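Two-finger vs adaptive jaws in sim, thin wire stuff
Posted in: Grippers and end effectors
5 December 2022

binero_fan
Been swapping jaws on both arms in the kitchen sim all weekend. Kuta two-finger against the Tomholm adaptive. 33 tries each on the lime, same start pose. Kuta got 2 more than Tomholm, so basically a draw. Wire basket is where it falls apart, fingers clip straight through the mesh.

offcut
Clipping is your collision mesh, not the jaws. What's the contact margin?

binero_fan
Default. Havent touched it since November.

offcut
Well there you go. Can't compare grippers on that.

slowservo
Disagree a bit. If both sets clip the same it's still a fair test, just not a useful one for baskets. Stick to lime and pepper for now.

offcut
Fair for the lime maybe. The pepper is a different shape altogether, it'll slide off if friction is wrong.

tin_elbow
Which controller? I ran Dağdelen on mine and the left arm lagged by about 11 ms, looked like bad grip, wasn't.

binero_fan
Binero, stock build 623. No lag that I can see but I've not logged it tbh. Will do that tonight and drop the margin as well.

slowservo
Post the view from your sim cam too, want to see how steep it is. Mine loses the fingertips at the bottom.

binero_fan
Pretty steep. Left jaws do come in from the bottom edge, by the red box. Layout as I run it, pepper on the board, lime on the trivet:
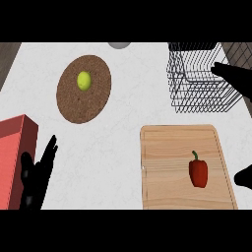 Going to rerun the lime first, then teh pepper, and leave the basket till the margin's sorted.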